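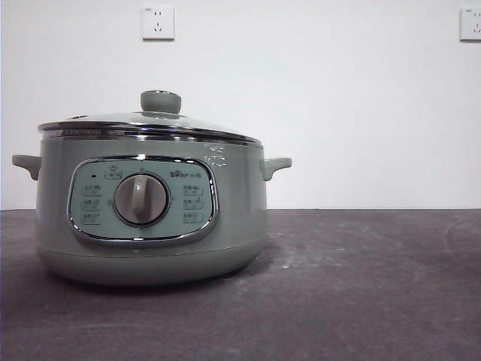 OK, small shop update thread, mostly for the folks who keep asking if the engraved leather key tags are dead. They're not dead!! I just got buried.

So the Trellmont order. They run a cider taproom and a bottle shop, and they wanted 300 tags with their pear logo on one side and a number on the other. Biggest single order I've ever said yes to.

First batch of 40 went out to them as samples. They came back with one note - the stem on the pear was too thin and kept disappearing into the grain. Fair. I fattened it up by a hair and it reads fine now.

Leather is from Amissah again. Veg tan, natural color, and I will keep saying this until I'm blue in the face: please don't laser chrome tan. The fumes are nasty. If you mail me your own material and can't tell me what it is, I'm mailing it back.

Everyone asks about the smell. Yes, it's there, kind of like a campfire that somebody cooked a boot on. I air mine on a rack for a few days before packing and most of it goes.

Numbers are the slow part. Each tag gets flipped and lined up in a jig, and my old jig was off by just enough to make me crazy. Cut a new one out of scrap birch from Kidwood (their offcut bin is a treasure, go early) and now the back lands dead center.

Dullinov asked if I could do the same tag in cork. I tried it! Looks great, but the hole for the ring tears if you tug on it. Might work with a rivet. Might not. Will post if I get anywhere.

Price stuff: minimum for custom tags is now 100 pieces if you want numbering, no minimum if it's logo only. Setup fee is the same as last year. Send a vector file please, I'm begging, a screenshot of your logo is not a vector file.

Custom slots open back up May 23, 2025. I've got over 300 plain tags already cut, so simple logos should move pretty quick.

And yes, I can do round ones. Ovals too. Hearts if you must.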